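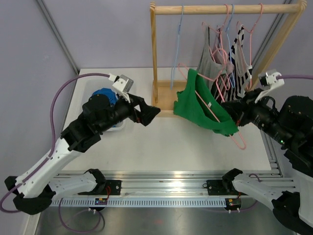 Garment rack station: right gripper on the pink hanger, left gripper open.

To: Teleoperation users list
From: Mirjana Angelovski
Subject: Re: Hanger task, length of demonstrations

Dear colleagues,

Following the inquiry below, operators are asked to keep each demonstration under 60 seconds. Recordings of over 180 seconds will be returned for repetition. Please hold the hanger by its hook area and keep the second arm clear until it is needed. The revised instructions take effect in June.

Regards,
Mirjana Angelovski
Hedora

Panagiotis Stan wrote:
> Two of our operators pause for long periods between
> grasps. Should such pauses be trimmed, or should the
> demonstration be recorded again?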